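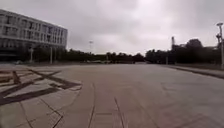 Skullenstead, Fri 7 November

Skomemgate Street Name Register: Data Card

Summary
The register lists 837 street and place names used in Skullenstead and the neighboring parish of Camska. Each entry gives the current name, earlier spellings and the source in which each spelling was found.

Sources
Names were taken from the Buschmann survey sheets and from parish rate books. Torben Rathjen transcribed the rate books. Zyanya Chávez checked the transcriptions against the originals.

Format
The register is one comma-separated text file in UTF-8 encoding, with seven columns. Dates of first use are given as years. Blank cells mean that no source was found.

Known limitations
Sheet 7 of the survey is missing, and lanes east of the mill are therefore underrepresented. Spellings in the oldest rate book are uncertain and carry a question mark.

Use and citation
The register may be copied for study and teaching. Please cite the register by its full title.

Corrections
Send corrections to Finn Lammers, register editor, with the entry number and a copy of the source.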